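Über uns – Tierpension Plunumau

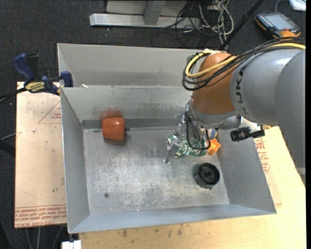 Roboterarm mit Greifer über einem offenen Metallbehälter

Die Tierpension Plunumau liegt am Rand von Badow, zwischen dem Dorf und dem Wald. Wir nehmen Hunde, Katzen und Kleintiere auf, wenn ihre Menschen verreisen, krank sind oder umziehen. Das Grundstück hat 4000 Quadratmeter, davon ist der grösste Teil Wiese und komplett eingezäunt.

Wie es angefangen hat

Ich bin aus Finnland nach Deutschland gekommen und habe zuerst in einer Tierarztpraxis in Sturnow gearbeitet. Dort haben mich die Kunden oft gefragt, ob ich ihre Katze für eine Woche nehmen kann. Im März habe ich mit vier Plätzen in meinem eigenen Haus begonnen. Später konnte ich den alten Hof nebenan pachten und die Ställe für die Hunde umbauen. Der Umbau hat viel länger gedauert als geplant, weil der Boden in zwei Räumen neu gemacht werden musste.

Unsere Hunde

Jeder Hund hat bei uns einen eigenen Raum mit Fussbodenheizung und einen Ausgang nach draussen. In Gruppen kommen nur Hunde, die sich gut verstehen. Wir lassen uns damit Zeit, manchmal dauert es zwei Tage, manchmal bleibt ein Hund lieber allein und geht mit uns spazieren. Bitte bringen Sie die gewohnte Decke mit und das Futter, das Ihr Hund kennt. Läufige Hündinnen können wir leider nicht aufnehmen.

Unsere Katzen

Das Katzenhaus steht auf der anderen Seite vom Hof, damit die Katzen das Bellen möglichst wenig hören. Katzen aus einem Haushalt wohnen zusammen, fremde Katzen setzen wir nicht zusammen. Es gibt Kletterbretter, Höhlen und ein Aussengehege mit Dach. Die Toiletten werden morgens und abends gereinigt.

Was wir brauchen

Für alle Tiere verlangen wir einen Impfpass mit gültigen Impfungen, für Hunde ausserdem einen Nachweis der Haftpflichtversicherung. Medikamente geben wir nach Plan des Tierarztes, auch Insulin. Dafür berechnen wir keinen Zuschlag. Für die Schulferien sollten Sie früh anfragen, diese Plätze sind meistens schnell vergeben.

Besuch und Kennenlernen

Vor dem ersten Aufenthalt möchten wir Sie und Ihr Tier gerne kennenlernen. Der Termin ist kostenlos. Sie finden uns 400 Meter hinter dem Ortsausgang in Richtung Sturnow, Hausnummer 69. Bitte kommen Sie nicht ohne Anmeldung, denn fremde Besucher bringen Unruhe in die Gruppen.

Ich freue mich auf Sie und Ihr Tier.

Hirvonen
Inhaberin der Tierpension Plunumau

Stand: November 2019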